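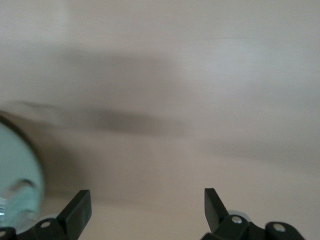 What I'm spending on the second arm

Reading time: 5 minutes
Print | E-mail

The budget for the second arm is done, and I am so happy with it that I've been reading it to people over dinner!

The arm itself was the easy part. I went back and forth between the Skuris and the Dervishi for most of February, and the Skuris won because it takes the same black two-finger gripper I already run. That means the same spare fingers, the same little screws, the same hex key hanging on the same nail. If you're planning a pair of arms, put that near the top of your list. I had the Dervishi as my favorite for weeks (it's a lovely machine, so quiet) until I priced a second set of spares for it.

The wrist camera is where I changed my mind. My first plan was to buy the cheapest one again, and then I sat down with a pile of my own footage. When the arm moves quickly, the pale work surface turns into soft streaks and a round mint-colored thing with a brown rim is just a smear at the side. So the line for cameras went up by $105, and I'd cut almost anything else before I touched it. Glenys Wainwright talked me into adding a decent lamp too – $81 from Oltex, with a diffuser – to soften those big gray shadows.

Small stuff, in no particular order:

- spare fingers, 9 of them, from Rosico
- a longer cable, plus the strain relief I skipped last time
- threadlocker, the mild kind
- a second power strip with its own switch

I left out a new table. I'd love one, but the old one is flat and heavy and it can wait.

One tip if you're doing this for the first time: get the shipping quote before you fall in love with anything. Mine moved the total more than the gripper did, and I had to redo the whole sheet at five in the morning with cold coffee (still fun!). The order goes in as soon as Skuris confirms the mounting plate. I'll post the unboxing and the first calibration runs.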